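4.2 Ajuste de las valoraciones por posición

Partimos de las fichas de jugador de la edición anterior de Eltari, el simulador de fútbol de Vollness. 2000 fichas en total, de las cuales 1165 corresponden a jugadores de campo con minutos suficientes. El resto fuera: porteros, juveniles, cedidos sin debut. Para cada ficha se guarda la valoración global, la de la posición principal y los atributos sueltos (velocidad, marcaje, pase corto, etc.).

El problema de siempre — un lateral que sube mucho sale mejor valorado que uno que defiende bien. Qin y Wei ya lo señalaron en su trabajo sobre Millet, aunque allí los pesos eran fijos y no se podian tocar. Aquí los pesos se estiman temporada a temporada, con regresión penalizada. Misma penalización para todas las posiciones, decisión discutible, véase la sección 6.

Los centrales son el caso más estable. Poca variación entre ediciones, salvo lesión larga o cambio de liga. Los extremos, al contrario: una buena racha en marzo y la nota sube en la siguiente actualización, aunque el resto del curso sea flojo.

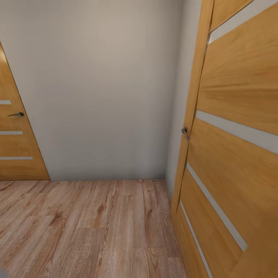 Figura 3. Entorno interior simulado.

Para la comparación entre ediciones nos quedamos con los 937 jugadores presentes en las dos. Se pierde gente por retirada, por descenso a categorías sin licencia y por errores de emparejamiento de nombres (transliteraciones sobre todo). No corregimos a mano. La medida principal es la correlación de rangos dentro de cada posición; la diferencia media de puntos se da solo como referencia, porque la escala de Eltari cambió entre una edición y otra y Vollness no publica la conversión.

Queda el sesgo de popularidad. Los equipos con más seguidores reciben más revisiones de los evaluadores externos de Eltunska, y mas revisiones significa notas que se mueven antes. Probamos a incluir el número de revisiones como covariable — mejora el ajuste en extremos y mediapuntas, apenas nada en centrales. No lo mantenemos en el modelo final por falta de datos completos para la primera edición.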